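Regional Airfields Need a Firm Commitment

When Drostdale council met in August to consider the future of its aerodrome, the discussion turned almost at once to cost. The runway needs resurfacing, the lighting is old, and passenger services ended when Arkex withdrew its two daily flights. On those facts alone, closure can be made to look sensible.

This organisation takes a different view. An aerodrome should be judged by the full range of work it supports. Drostdale receives patient transfers at all hours, and aircraft fighting grass fires refuel there through the summer. Pilots crossing the ranges also rely on it when the weather closes in. None of this appears in a count of tickets sold.

The nearest alternative is Mikinora, 100 kilometres away by road. For a pilot with a rough-running engine or a sick passenger, that distance matters a great deal. Flight training teaches early choice of a landing place, and the lesson has less value if the places themselves are being removed from the chart.

Eifion Griffiths, who instructed at Drostdale for many years, told the meeting that a sealed strip of 2,000 metres, once lost to housing, would never be rebuilt. We agree. The land is flat, serviced and close to town, and there will always be a buyer for it.

The Panasiuk review proposed that costs be shared among the four councils whose residents use the field. It is a fair proposal and deserves a proper vote. Landing fees should also be revised, with an exemption for medical and fire flights. Neither measure would cover resurfacing in full, and the state government should be asked to meet the balance.

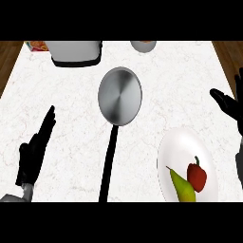 Until that request has been made and answered, no decision on closure should be taken, and the present maintenance program should continue without reduction.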